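Gamari compares hand controllers on simulated kitchen task

September 4, 2024

Robotics software firm Gamari has released results from a simulated comparison of two controllers for multi-fingered robot hands. The test used a two-armed robot model at a kitchen counter and a single repeated job: pick a tomato off a plate with the right hand and keep it held while the arm moves.

The two controllers are named Balance and Kiss. Both drive the same black five-channel hand model, and both receive the same arm trajectories. They differ only in how the fingers close once the hand has reached the object.

Balance sets a target position for each finger and corrects it 44 times per second. Kiss closes until first contact is registered, stops the finger that made contact, and lets the others continue at reduced speed.

"The arm motion is fixed, so any difference in the result comes from the fingers," said Máté Barta, who ran the comparison. "We did not tune either controller for the tomato."
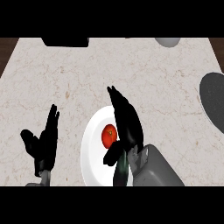 Test setup

The counter, plate and objects were built in Stalirari, the company's own simulation package. The left arm stays under active control during the right-hand grasp, with its hand held open over the counter. Gamari kept it in the model because a two-armed robot has to plan around both forearms, and removing one would have made the approach easier than it is on the real machine.

The company ran 3,702 trials in August, split evenly between the controllers. Starting positions for the tomato were drawn at random from within the rim of the plate. A trial counted as a failure if the tomato left the hand before the arm had finished its lift, or if contact force went over a preset limit.

Balance failed in 515 trials. Most of these were force violations, which occurred when the thumb reached its target before the other fingers and pressed the tomato against them. Kiss failed less often on force but lost more objects during the lift — usually with the tomato close to the rim, where the fingers have to reach past the edge of the plate.

Kiss was also slower. Its median closing time was 36 percent longer than that of Balance. 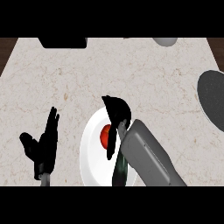

Next steps

Mariann Csonka, who maintains the contact model in Stalirari, said the force results should be read with care. The simulated tomato is a rigid body with a friction coefficient, and it does not deform under load. A soft-body version is in progress and will be used to repeat the trials that ended in force violations.

Gamari also plans to test a combined mode, with Kiss handling first contact and Balance taking over before the lift. Hardware trials will follow once the combined mode has been run on the same set of starting positions. The trial logs and controller settings are available to current Stalirari license holders on request.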